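The director's cut that came too late

Jundwood is back in cinemas this July, longer by a good stretch than when it left them, and the posters would like you to know that the film you saw the first time wasn't the real one. The real one has been sitting in a vault. The studio is terribly sorry and would like you to buy another ticket.

I have been watching restored, extended, reassembled and otherwise improved films for most of my working life, and I went into Jundwood with an open mind and a large coffee. I needed the coffee. The new version restores an entire strand about the sawmill owner's brother, who in the original was mentioned twice and never seen. Now we see him. He walks to the river. He walks back. He has a conversation about a boundary fence which sets up another conversation about the same fence. The scene in the chapel, which used to end on the slammed door, carries on for several minutes after the door, as if the editor had popped out.

There are people who love it. The screening I went to ended with applause, and a man behind me said it was like seeing the film for the first time. I would put it differently. It was like seeing the pile of material from which somebody once made a rather good film.

The story that gets told about director's cuts is always the same one. A gifted director makes a long and difficult picture. Nervous executives take it away, hack it down, stick on a voiceover and a happier ending, and release something crippled. Years pass, the cult grows, and finally the true work is given back to us. It has happened. There are films that were badly wounded on the way out and were put right later, and I am glad to have them. But the story has become so handy that it is now applied to almost anything with a few spare reels.

Take Volov, the submarine thriller that flopped, found its crowd on late-night television, and has since been issued in 4 separate versions. I own three of them, which tells you something about how well the scheme works on people like me. The theatrical cut is brisk and a bit silly. The extended cut adds the dinner on shore. The director's cut takes out the dinner on shore, adds a dream, and changes the colour of every scene below deck from green to a sort of bruised blue. Then came the final cut, which puts half the dinner back. Fans will argue all night about which is best, and I have been in the room for some of those nights. What strikes me is that the arguments are hardly ever about the film any more. They are about the box.

The question I would like asked more often is a dull one: who paid for the new version, and what did they want out of it? Restoring a picture costs money, as does finishing effects that were dropped, clearing music, and bringing actors in to record lines they last spoke when they had more hair. Somebody has to sign that off, and the person signing is seldom moved by injustice. A new cut gives an old title a fresh release date, a reason for reviews, and a second shelf price. Call it a remaster and you can sell it to the collectors. Call it the director's vision and you can sell it to everybody.

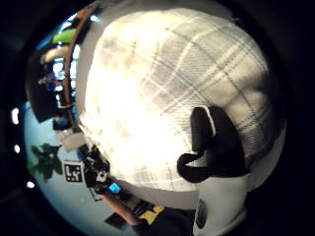
Checked cloth in cream and pale grey.

Sundix, the streaming service that commissioned the new Jundwood, has built a whole row on its home page around this idea. It is called Uncut, and it is a curious list. A handful of the entries are proper rescue jobs. Others differ from the usual versions by a longer title sequence and a swear word. One of them, as far as I can work out with both copies running side by side, has been made longer by letting the shots of the motorway go on. When I asked the press office how a film qualified for the row, I was told that each title offered "a richer way to experience the story". I asked again, and was sent the same sentence with a picture of the logo.

The fans are not fools, and it would be lazy to write as though they were. The campaign to reopen Jundwood began with 800 signatures on a message board and was run by people who knew the shooting script better than the studio did. They had found the missing brother in the credits. They had matched a still from a German lobby card to a scene that wasn't in any print. That is decent detective work, and I would much rather spend an evening with somebody who cares that much than with somebody who has the film on while doing the ironing. By the time the petition passed 2,000 names the studio had noticed, and from there on the campaign's slogans turned up in the advertising almost word for word.

My trouble is with what happens afterwards. Having asked for the longer film, and waited for it, and told everyone it would be a masterpiece, you are in a poor position to say that it drags. I have read a great many glowing posts about the new Jundwood, and a surprising number of them praise the fact that it exists and then move swiftly on. Very few mention the fence.

Then there is the matter of the old version. When the restored Volov went up on the main platforms, the theatrical cut quietly came down. It can still be had on a second-hand disc if you are patient. This is the part that ought to bother film lovers far more than it does. Whatever its faults, the shorter cut is the one that people queued for, that critics got wrong, that got chopped up for television and quoted in playgrounds. It is a piece of history, and replacing it with a later opinion, even the director's own, is a strange way to look after it. Directors change their minds. They get older and slower and fonder of their own footage, as do we all. I don't see why the version made by a tired, frightened person at thirty should be binned in favour of the one made by a comfortable person at seventy.

The counter-example everybody throws at me is Tzanetos. I'll admit it is a strong one. The Greek shipping saga was released with its last act in pieces, and on its first run people came out asking what had become of the daughter. The restoration answers that. It also brings back the long silent passage in the customs hall, which is as fine as anything made in that decade, and makes sense of the music at the end. I saw it with a sceptical heart and came out sold. But look at what was done. The people who put Tzanetos back together also took things out. They had hours of material and used only what the story needed. And they put both versions in the same package, with a plain note about where each reel had come from and which shots had been repaired.

That note is worth more to me than any amount of talk about vision. It treats the viewer as somebody who can compare two things and come to a view. Sundix offers nothing of the kind for Jundwood. There is a short film about the making of the new cut, in which everyone agrees that the new cut is wonderful, and there is a button marked "play". The original is not there to be played. I looked under three different spellings.

I went back to my old disc of it that same week, half expecting to find that I'd been sentimental. The picture is soft and the sound is worse. The voiceover is every bit as clumsy as its enemies say, and there is a cut in the second reel so rough that a character appears to change coats while sitting down. Then the chapel scene comes, and the door slams, and we are out on the road in the dark with no idea what was said behind it.

The extended Jundwood is in cinemas now and arrives on Sundix later in the summer. A further version, with an alternate ending, is understood to be in preparation.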